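The robot that has to guess

2019-06-26

Roman Kaczorowski would like people to stop sending him the video. It shows an industrial arm lifting household odds and ends out of a bin, one after another, and it has done the rounds under headlines saying that warehouse picking is solved.

"I've worked on this since before it had a name, and I wouldn't trust it to unpack my groceries," he says. "The arm is fine. The arm was fine twenty years ago. What people are excited about is the choosing, and I don't think the choosing has been shown to work nearly as well as they say."

Kaczorowski runs the manipulation group at Laskowska, a small lab that tests grasping methods, mostly other people's. When we spoke he had just finished a replication of Huvuto, a grasp planner published in February that claims to pick objects it has never seen, with no model of their shape. It looks at a depth image, proposes several hundred places to close the fingers, scores each one and sends the arm to the winner.

His group ran 600 attempts. The planner got the object up and out of the bin on 304 of them.

"So, a coin toss with a very expensive coin," he says, and then takes it back a little. "That's unfair. A coin couldn't do it at all. But the paper reads as if you could bolt this to a conveyor on payday and go home."

Part of the gap, he thinks, comes down to how success gets counted. The original authors allowed the arm to try again after a miss, up to 4 times, and scored the object as picked if any of those tries came off. The Laskowska runs scored each try by itself. Neither way is wrong, he says, but a reader skimming the abstract would have no idea which one they were looking at. 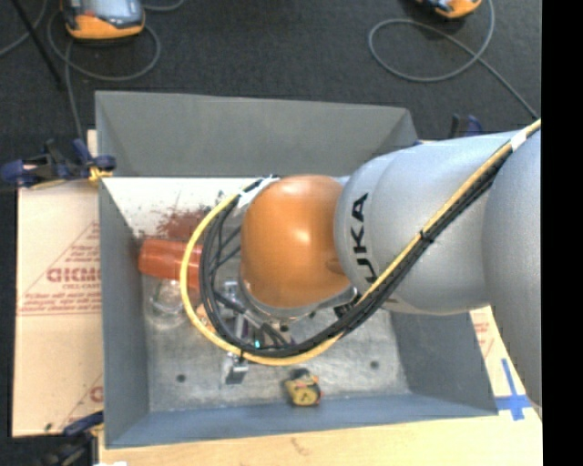 The objects matter even more. Kaczorowski has a long-standing grievance with what he calls the friendly bin: foam blocks, rubber ducks, matte cardboard boxes, everything a good size for the fingers. Clear plastic barely registers on most depth sensors, and anything lying against a wall leaves no room for a finger on the far side.

"If you put in a see-through tub, half the time the camera reports the floor underneath it. The planner is very confident about the floor. It will go and grasp the floor all afternoon if you let it."

I asked whether that was a fault in the method or the sensor. He shrugged. "Whoever's buying it won't care. They bought one box with one price on it."

He is no kinder to his own field's habits. The trials were run 2 ways, with objects placed by hand and with objects tipped in from a tub, and the difference bothered him enough that he had the hand-placed runs repeated with a different student. People placing things by hand tend to leave gaps, he says, even when they've been told not to. "You get a feel for what the robot likes. You don't mean to help it. You help it anyway."

Eltosska, the company that has licensed the planner, declined to be interviewed. In a short written reply it said its commercial version differs from the published one and that customers are happy with it. Kaczorowski has asked for a copy to test and is still waiting.

"Maybe it's terrific. I'd love that, I'd write it up myself. But 'customers are happy' isn't a measurement, and I can't put an error bar on it."

There are things he does like. The scoring step is quick, and it degrades more gracefully than Vodska, the older planner his lab uses as a baseline, which tends to freeze when the pile shifts under it. He also gives the authors credit for releasing their code, which ran after a week of swearing at the calibration. Plenty of groups don't release theirs, and those are the results he has stopped reading.

What would change his mind? A shared set of awkward objects, he says, chosen by somebody with no robot in the race, and every attempt reported, including the ones where the arm faults out and a person has to reach for the controller. His own write-up lists those stoppages in an appendix. A reviewer has already suggested cutting it for length.

"It's the only part I'd want to read if I were spending the money," he says. The appendix is staying in for now.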